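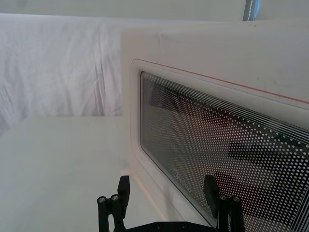

Countertop microwave, front and window

Kitchen equipment check, Prikden, 1 June 2026
Checked by: Yee-man Shek

Door closes on first push - OK. Second push was for my own pleasure.
Window glass - OK, no cracks.
Front panel - smudges above the window. A damp cloth has been known to help.
Plug and lead - OK. Label 3241 still on the plug, against all odds.
Turntable - OK, though it hums.
Space behind for air - measured 235 mm, pass.
Inside roof - soup. Passed to Jouko Kuusisto, who likes soup.
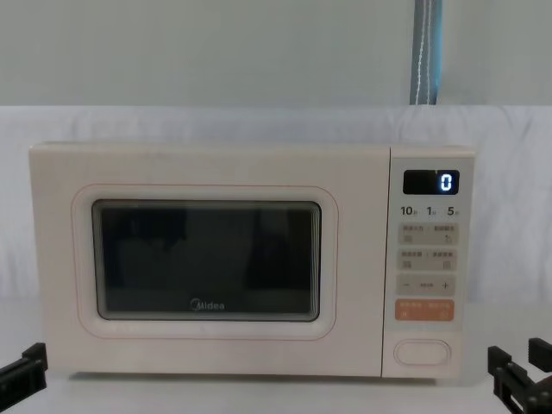
Can I run it empty to warm it up?
Please don't, as it can damage the oven if there is nothing in there to warm.

Metal trays nearby - moved to the shelf.
Sign about foil - missing again, new one printed.
Next check: December, Sum-yee Lo to do it.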